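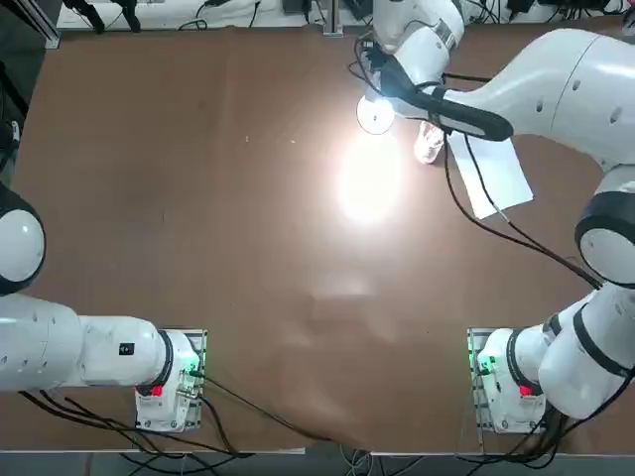 Planner keeps picking the long way round with two arms

Posted by titham_tom in Software > Motion planning

Finally got round to moving both arms onto one planning group and I'm really enjoying it, but I've hit something odd. With the right arm reaching for a shoe at the far side of the table, the planner finds a path nearly every time, then about one go in five it swings the elbow right out and comes back in from the wrong side. Same start, same goal pose. It's legal, it doesn't hit anything, it just looks daft and takes ages.

Planning time is capped at 2 seconds. Left arm is parked out to the side and treated as a fixed obstacle. Has anyone tamed this without writing their own cost function?

Reply from Ogunleye

Lovely problem! My guess is your IK, before you touch the planner at all. If you hand over a goal pose and let it sample, it'll happily pick an elbow-out solution and then do a perfectly good job of getting there. Seed the IK with the current joint values, take the closest answer, and plan to joint angles instead. I did that on ours in December and the silly swings went away overnight.

Reply from wirance_dev

Half agree. Seeding helps, but closest in joint space isn't always the nicest, and near the end of the reach you can seed yourself straight into a corner. I'd ask for 30 solutions, throw out the ones in collision, and score the rest on distance plus how far each joint is from its limits. Takes no time at all compared with the planning.

Reply from Ogunleye

30 seems a lot for a shoe.

Reply from wirance_dev

It's a soft little thing with a hole in the top, there are loads of ways to grab it! That's what makes it such a good test object. A block only gives you a handful of sensible grasps.

Reply from titham_tom

Right, tried both. Seeding alone got me from 82 decent paths in a hundred to the low nineties. Scoring on top of that is better again, and the paths look so much calmer. Very pleased. I've still got the odd strange one when the goal is close to the post at the back.

Reply from Marius Buzatu

How are you modelling the cable? Yours comes off the gripper and runs down the table towards the elbow, and I bet the planner knows nothing about it. A path can be fine on paper and still drag that over the shoe. I'd put a limit on wrist rotation before doing anything clever.

Also, that bright disc light by the gripper is going to bleach out your camera view. The patch it throws on the table is very bright. If your shoe pose comes from vision, some of your "same goal" runs may have goals that aren't quite the same.

Reply from edthorpe_arms

Don't agree on the wrist limit. You lose half your grasps to save a bit of cable. Make the cable a fat capsule attached to the last link and let the collision checker deal with it – crude, but it works.

Reply from Marius Buzatu

A capsule is stiff and a cable isn't. You'll get it rejecting good paths all day.

Reply from edthorpe_arms

Some, yes. I can live with that more easily than with a wrapped wrist.

Reply from titham_tom

Marius, you were on to something with the light. I logged the pose estimate for 13 runs without touching the shoe and the heading wandered by almost 30 degrees on the worst pair. So much for "same goal"! Turned the exposure down and it's far steadier now.

I'm going to try the capsule and the wrist limit as two separate configs and post the logs for each. If anyone wants the scoring script, shout and I'll tidy it up – it's short, and the weights are all in one file.

Reply from Ogunleye

Yes please to the script. And log the seeds as well, you'll want them when a strange one turns up.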